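**Kinaesthetic and remote demonstration** are two methods of recording a task so that a robot can later be trained to perform it. In the first, an operator grips the arm and moves it through the task by hand. In the second, the operator works a separate controller and the arm follows. Both produce a demonstration: a time-stamped record of joint positions, gripper opening and camera images.

## Hand guiding

Hand guiding requires an arm whose joints can be made compliant. The controller cancels the weight of the links, and the operator supplies the remaining force. The method needs little extra equipment and gives a direct sense of contact. Its main fault is that the operator's hands and sleeves enter the camera images and will be absent when the robot works alone. Recordings are often replayed without the operator for this reason, and the images are taken during the replay.

## Remote control

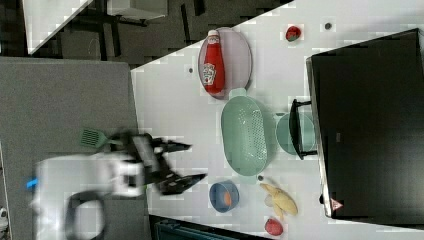
Remote control keeps the operator outside the workspace. The usual controllers are a smaller copy of the arm, a hand-held tracker or a six-axis mouse. Delay between the operator's movement and that of the arm is the chief limit on accuracy, and operators tend to slow down as it rises. Kitchen tasks are common subjects, as they call for several kinds of grasp on one table. A slotted spatula lying flat at the edge of the worktop offers little height for two fingers to close on, while a ketchup bottle on its side across a plate must be lifted clear of the rim. A bowl or colander is generally taken by its edge, with one finger inside and one outside.

The Prodari controller, developed at the Nikolaidis workshop, is of the copied-arm type. It has 22 recorded channels and reports gripper opening separately from joint position. A later version added a foot switch for marking the start and end of each attempt.

## Recording practice

A demonstration normally covers one instruction, such as moving a named object into a container. Objects are rearranged between attempts so that the trained system does not depend on fixed positions. Failed attempts may be kept under a separate label – some training methods use them – or discarded.

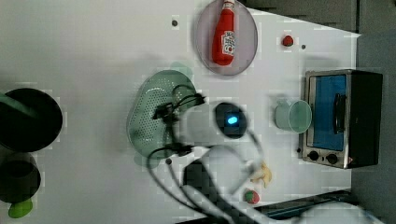
*Prarau, November*

The Demunow set, recorded at Prarau, contains 340 demonstrations made by 2 operators. The median attempt lasts around 59 seconds. Tasks involving the colander and those involving the toaster oven are indexed separately. Pauses at the start of an attempt are trimmed, but pauses before a grasp are retained.

## See also

- Imitation learning
- Teach pendant
- Telemanipulation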